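Against the bin in the closet

People hide their wastebaskets. Under the sink, in a cabinet with a child lock on it, behind the door where you have to half close the door to get at it. I think this is a mistake and I've thought so for years and now I'm going to write it down, fast, before I have to go get the kids' coats.

My claim. The wastebasket belongs out in the open, on the floor, in the part of the room where people stand. Near the table if there's a table. Bigger than you think. Ugly is fine.

I came to this from the wrong side. I used to be a hider. Our first apartment had one of those slide-out things, a Van Damme, two buckets on a rail, and I loved it for a week. Then you notice what slide-out means. It means one hand to open, one hand for the trash, and if you're holding a baby or a phone or a wet paper plate you have no third hand, so the plate goes on the counter. "For now." The counter was where our trash lived for 6 years, the buckets on the rail were always nice and clean.

Idrisa Kirui, who I shared an office with back when the two of us did the books for a carpet wholesaler, used to say you can tell how far the bin is by looking at the table. I thought this was just one of his things. But go look at your own table. Wrapper, receipt, the cardboard bit from something. None of it is there on purpose. It's all trash that ran out of steam on the way.
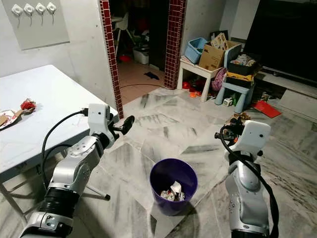

*Page last changed: 10/15/25*

The table still loses sometimes, I'll say that before somebody writes in. White folding table, a paper plate on it with a red rim, something brown on the plate, a crumpled wrapper next to it. And a purple wastebasket right out on the tile with paper and tissues in it. So yes, you can have a basket in plain sight and a plate on the table anyway. A bin is not a maid. But that's one trip across one floor. No cabinet, no rail, no latch. A kid can do it. I can do it with my elbows full of laundry.

And the rest of it, the box and the basket and the other box over by the doorway, up on the little stools. That's my second point, which is really the first point again. Stuff goes where there's a surface at hand height with no lid. A small stool is the most honest furniture there is. You put a box on it, the box fills. Packages, cardboard things sticking out the top, a pink bag hanging in between. You can see what's in there more or less, you can grab it walking past. Compare that to any closet I have ever owned.

I priced a closet system in April. Purkeo, the one with the soft drawers. $4000 for a wall, and that was without the doors, the doors were seperate. Four thousand dollars so I could stop seeing my own tape and birthday candles. I went home and put a crate on a step stool instead and found the tape that same night.

Now the objections, quickly.

It smells. Then empty it. A hidden bin smells too, you just find out later, when you open the cabinet with guests standing there. A basket in the open gets emptied because you're sick of looking at it. That's the whole mechanism. Being sick of looking at something is very useful and we keep spending money to switch it off.

The dog. Ok. Dog people, you get a lid, with a pedal. I have nothing for you beyond that.

It's in the way. Yes! In the way is close. I'd rather walk around a basket than walk to one. Dimas Lumbantobing, my neighbor across the hall, kicks his over maybe once a month and swears at it and picks up the tissues, and his place is still the tidiest on our floor. He has one bin per room and two where he eats. He buys the cheap round kind, slightly narrower at the bottom so they nest, and he got me to buy the same. Fonum makes one, the hardware store has its own. $6 I think. Don't spend more, a fancy one you'll want to protect, and then you line it, and then you don't want to put anything wet in it, and you're back to the counter.

It looks bad. This is the real one, all the others are this one in a hat. People are afraid a visitor will see the trash and know that we make trash. I grew up in a house where the wastebasket went in the tub when company came, behind the curtain, and company then walked around all evening holding their napkins. My aunt put an olive pit in her purse. I was 15 and I remember thinking, well this is insane, and then I grew up and bought the slide-out anyway.

I do think color helps. A dark one, purple, navy, whatever, you find it right off on a pale floor. White bin on a white floor against a white wall, people look straight past it, I've watched my own brother stand next to one asking where to throw his cup. If you're going to have it out then let it be seen.

Hooks, same argument, while I'm at it. Four hooks on a wall beat a wardrobe for anything you wear daily. I'll fight about this one too but another time.

There was a storage blog, Trorport, that I read all through the move, and every single post ended with "and now you'd never know it's there." As the compliment! I had 377 posts of that saved in a folder. Deleted the folder over the summer. I want to know it's there. Where is my stuff, where does the garbage go, I want those answered from the doorway with my shoes still on.

So do this tonight if you do anything. Take the wastebasket out from wherever it is. Put it down on the floor in the spot where you usualy stand when you're opening something. Not the corner. Leave it for a couple of weeks and don't tell anyone in the house why. Then look at the table again.

Mine has one envelope on it right now, and a plate. Going to get the coats.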